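티켓: 파지 판정 기준 문의 (검은 옷감, 침대 위 작업)
상태: 답변 대기 → 진행 중 → 조건부 종결
제품: Lendlow 작업 규칙집, 가정 환경 편
등록: Asmaa Badawi
담당: Obed Kyei
참조: Grethe Thorlacius, Binta Dauda, Afia Tetteh
등록일: 2026년 10월 24일

문의 내용

핸드헬드 그리퍼로 하는 옷 정리 작업의 검수 기준을 문의드립니다. 같은 구간을 두고 검수자 둘의 판정이 갈립니다. 한 명은 "파지 완료", 다른 한 명은 "접촉만 있음"이라고 적습니다. 둘 다 규칙집 같은 조항을 근거로 댑니다. 조항 문구는 이렇습니다.

"파지란 조(jaw)가 대상물을 충분히 잡은 상태를 말한다."

'충분히'가 얼마만큼인지는 규칙집 어디에도 없습니다. 용어 설명을 찾아보니 '충분히'는 없고 '파지' 항목은 있는데, 본문 조항을 참조하라고 되어 있습니다. 본문 조항은 용어 설명을 참조하라고 합니다. 저는 점심 전까지 두 쪽을 오가다가 이 티켓을 열었습니다.

밝은 색 옷은 판정이 거의 안 갈립니다. 검은 옷이 문제입니다. 그리퍼도 검고 옷도 검으니 경계가 어디인지 보려면 화면에 코를 대야 합니다. 현재 보류로 묶인 구간이 20개입니다.

요청 사항은 파지 판정 문구를 명확히 해 주시는 것과, 보류 구간을 어떻게 처리할지 알려 주시는 것입니다.

Obed Kyei의 답변

접수했습니다. 먼저 기본 확인부터 부탁드립니다. 검수 화면 밝기를 올려 보셨나요? 규칙집은 최신판인가요? 브라우저를 다시 시작해 보셨나요?

마지막 질문은 양식에 박혀 있는 문구라 제가 지울 수가 없습니다. 양해 부탁드립니다.

Asmaa Badawi의 답변

밝기는 올렸습니다. 흰 침구가 하얗게 날아가고 검은 옷은 그대로 검습니다. 규칙집은 최신판입니다. 브라우저도 다시 시작했습니다. '충분히'의 뜻은 재시작 후에도 복구되지 않았습니다.

Obed Kyei의 답변

확인 감사합니다. 해당 조항의 이력을 Takstead 쪽 문서함에서 찾았습니다. 원래는 블록과 컵을 기준으로 쓴 문장입니다. 단단한 물건은 조가 닫히다가 멈추니까 어디까지가 접촉이고 어디부터가 파지인지 보면 알 수 있습니다. 옷감은 멈추는 지점이 없습니다. 얇은 천 한 겹을 물면 빈 조를 닫은 것과 벌어진 폭이 별 차이가 없습니다.

그래서 조가 닫혔는지를 보고 판정하신 분은 파지라고 하고, 천이 패드 사이로 들어갔는지를 보신 분은 접촉이라고 했을 겁니다. 두 분 다 성실하게 일하신 결과로 보입니다. 문구만 게을렀습니다.

규칙집 담당인 Grethe Thorlacius를 참조에 넣었습니다.

Grethe Thorlacius의 답변

그 문구는 제가 썼습니다. 당시에는 '충분히'가 꽤 우아하다고 생각했습니다.

임시 기준을 제안합니다. 옷감 작업에 한해 다음과 같이 읽어 주세요.

접촉: 조 끝이나 패드가 옷감에 닿아 있거나 닿은 것으로 보이지만, 패드 사이에 옷감이 끼어 있는지 화면에서 확인되지 않는 상태.

파지: 마주 보는 패드 사이에 옷감이 끼어 있는 것이 화면에서 확인되는 상태. 겹쳐 물었든 한 겹을 물었든 상관없음.

판정 불가: 가려지거나 색이 같아서 위 둘 중 어느 쪽인지 말할 수 없는 상태. 이 경우 앞뒤 구간을 보되, 앞뒤에서도 확인이 안 되면 판정 불가로 남겨 둘 것.

"조가 닫혔다"는 근거로 쓰지 않습니다. 그리퍼는 허공에서도 아주 잘 닫힙니다.

Binta Dauda의 질문

현장 쪽에서 여쭙습니다. 판정 불가가 많이 나오면 그 구간은 다시 찍어야 하나요? 작업자들이 벌써 물어보고 있습니다. 검은 옷은 아예 빼고 밝은 옷만 접으면 안 되느냐는 의견도 나왔습니다. 나름 합리적이라 제가 바로 반박을 못 했습니다.

그리고 손잡이를 두 손에 하나씩 들고 할 때는 어느 쪽을 기준으로 보나요? 한쪽은 천 끝을 물고 있고 다른 쪽은 막 다가가는 중인 구간이 흔합니다.

Grethe Thorlacius의 답변

검은 옷은 빼지 않습니다. 사람들 옷장에 검은 옷이 있기 때문입니다. 제 옷장에는 그것밖에 없습니다.

재촬영은 판정 불가라는 이유만으로 하지 않습니다. 애매한 구간을 지우고 잘 보이는 구간만 남기면 검수표는 깨끗해지고 데이터는 쓸모가 줄어듭니다. 다만 작업 전체에서 파지를 한 번도 확인할 수 없으면 현장에 돌려보내 주세요.

양손 작업은 그리퍼마다 따로 판정합니다. 왼쪽이 파지라고 오른쪽까지 파지로 올리지 마세요. 한 화면에 한쪽만 들어왔으면 그쪽만 적고, 다른 쪽은 그쪽 카메라에서 판정합니다. 안 보이는 손이 무엇을 하는지 추측해서 적는 칸은 검수표에 없고, 앞으로도 만들 생각이 없습니다.

Obed Kyei의 메모 (내부 공개로 설정했으나 전체 공개로 올라감)

Ó Ceallaigh 쪽 검수표에는 '파지 품질' 칸이 따로 있고 '좋음', '매우 좋음' 중에 고르게 되어 있음. 나쁨이 없음. 언젠가 누가 물어볼 텐데 그게 나는 아니었으면 함.

Asmaa Badawi의 답변

메모 잘 봤습니다. 제가 묻겠습니다. 그 칸은 왜 그런가요?

Obed Kyei의 답변

별도 티켓으로 부탁드립니다.

Afia Tetteh의 답변

현장 교육을 맡고 있습니다. 임시 기준을 작업자 안내문으로 옮기다가 걸리는 부분이 있어 적습니다.

검수 기준을 작업자에게 그대로 주면 작업자가 카메라를 보고 일합니다. 패드 사이의 천이 보이게 하려고 손목을 이상하게 돌리고, 물고 나서 한 박자 쉬면서 보여 줍니다. Kistov 교육 때 실제로 그런 분이 계셨습니다. 양말 한 짝을 집어 들고 시상식처럼 멈추셨습니다.

그래서 안내문에는 이렇게만 넣었습니다.

평소 속도로 합니다.
가능하면 단이나 솔기 가까이를 뭅니다. 옷 한가운데를 물어야 하는 작업이면 그렇게 합니다.
놓쳤으면 다시 뭅니다. 놓친 부분을 없었던 일로 만들지 않습니다.
패드에 보풀이 끼면 작업 사이에 닦습니다.
침대 위에서 할 때 이불까지 같이 물었으면 놓고 다시 합니다.
작업하지 않는 손의 그리퍼를 옷 위에 내려놓지 않습니다.

판정은 검수자가 할 일이고 작업자에게는 옷이나 잘 접어 달라고 하면 됩니다.

Grethe Thorlacius의 답변

동의합니다. 안내문은 Afia 안으로 갑니다. 마지막에서 둘째 줄은 규칙집 본문에도 넣겠습니다. 이불 문제는 생각을 못 했습니다. 블록은 이불 위에서 쌓지 않았으니까요.

Asmaa Badawi의 답변

임시 기준을 검수자 두 사람에게 주고 보류 구간을 각자 다시 보게 했습니다. 서로 상의하지 말라고 했고, 자리가 붙어 있어서 한 사람은 회의실로 보냈습니다. 회의실로 간 쪽이 더 만족스러워 보입니다.

판정이 다시 갈린 구간은 2개입니다. 둘 다 '접촉'과 '판정 불가' 사이에서 갈렸고, '파지'를 두고는 더 이상 다투지 않습니다. 이 정도면 저는 살 수 있습니다.

기준표 옆에 붙일 작업 화면을 첨부합니다. 같은 방, 침대 위 검은 옷감입니다.

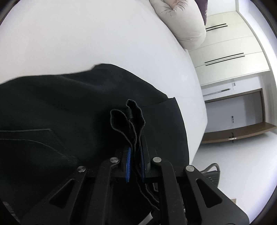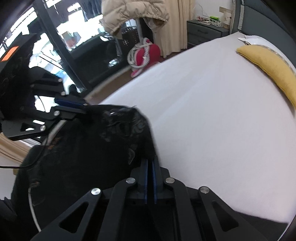
기준표는 한 장으로 줄였습니다. 처음에는 세 쪽이었는데 둘째 쪽부터 아무도 안 읽어서 첫째 쪽만 남겼고, 둘째 쪽에 있던 예외 규정은 각주로 옮겼습니다. 각주를 읽을 거라는 기대도 크지 않습니다.

남은 질문이 하나 있습니다. 접촉으로 내린 구간의 시작 시점은 어디에 찍나요? 검수자 한 명은 천에 닿는 순간이라고 하고, 다른 한 명은 닿기로 마음먹은 순간이라고 합니다. 뒤쪽 의견은 철학과 출신입니다.

Grethe Thorlacius의 답변

천에 닿은 것이 화면에서 처음 확인되는 시점입니다. 마음은 기록하지 않습니다.

다음 개정 때 반영할 내용을 정리해 둡니다. 파지, 접촉, 판정 불가의 정의를 옷감용으로 따로 둡니다. '충분히'는 삭제합니다. 용어 설명과 본문이 서로를 가리키는 부분도 끊어서, 용어 설명 쪽에 정의를 두고 본문은 그것을 따르게 하겠습니다. 개정판이 나오기 전까지는 이 티켓의 임시 기준을 인용하셔도 됩니다. 제가 앞서 쓴 옛 문구는 인용하지 말아 주세요.

Binta Dauda의 질문

개정판은 언제 나오나요?

Grethe Thorlacius의 답변

4월로 잡아 두었습니다. 규칙집 일정이니 적당히 읽어 주세요.

Binta Dauda의 답변

'적당히'의 정의도 용어 설명에 넣어 주시기 바랍니다.

Obed Kyei의 처리 기록

임시 기준을 도움말 문서에 연결함.
보류 구간은 Asmaa 쪽 재검수 결과대로 해제. 판정이 다시 갈린 구간은 '판정 불가'로 통일하고 검수 메모를 남김.
작업자 안내문은 Afia가 현장에 배포.
검수표의 '파지 품질' 칸 관련 문의는 분리함. 담당자란이 비어 있으면 자동으로 제게 배정되는 설정이라 결국 제가 받았습니다.

조건부 종결로 변경합니다. 개정판이 올라오면 이 티켓은 자동으로 다시 열립니다. 그때 만족도 조사 메일이 한 번 더 나갈 수 있는데, 그것도 제가 끌 수 없는 기능입니다.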